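Ticket 605: Gripper loses standoffs between pick and insert
Project: Wainwright bench cell
Status: closed, one follow-up open
Opened: April

Symptom
Standoffs picked from the tray reach the insert position tilted, or drop during the move. The arm reports a good grip either way. Cycle counter read 1,046 when the ticket was opened. No faults in the controller log.

Setup
Desktop arm with the Ovomeck two-finger gripper, black fingers. Gripper driver is Kelora, stock build. Part is a steel hex standoff, threaded at both ends, with a smooth shank between the hex and the longer thread. Pick program holds the part upright, long thread up.

Checked first, no change
Supply voltage at the gripper connector under load: normal.
Finger screws: tight.
Arm repeatability against a dial indicator at the pick position: within spec.
Lowered travel speed by half. Drops less frequent, tilt unchanged.

Entry, 7:40 pm
Logged finger position at close. It settles at two distinct values, one matching the hex across flats and one matching the shank diameter. All tilted parts belong to the shank group. The fingers are closing too high on some picks, and the round shank can pivot between the tips.

Entry, 8:15 pm
Cause of the height error is the pick Z offset. It was taught with the old tray, and the Prellwood tray that replaced it has deeper pockets. Parts that sit fully down in the pocket get gripped on the shank. Parts that hang up on the pocket edge get gripped on the hex, so the fault looked random.

Re-taught pick Z to put the finger tips on the hex collar. Grip is now on the widest section, with the short stud free in the gap and the long thread clear above the tips.

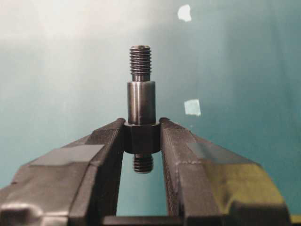

Changes made
1. Pick Z re-taught to the hex with the part fully seated.
2. Tray pockets chamfered by hand so parts seat the same way each time.
3. Close-position window added to the pick routine. Anything outside the hex value aborts the move and returns the part to the tray.

Verification
Ran three full trays at original travel speed. No drops, no tilt at insert. The window check tripped 2 times, both on parts that had landed in the pocket with the wrong end up — a loading error, not a grip error.

Follow-up
Grip force is still at the driver default. It holds, but the value was never set for this part. Leave as is until the insert torque test is done, then revisit under a separate ticket. Old tray offset removed from the config so it can't be loaded by mistake.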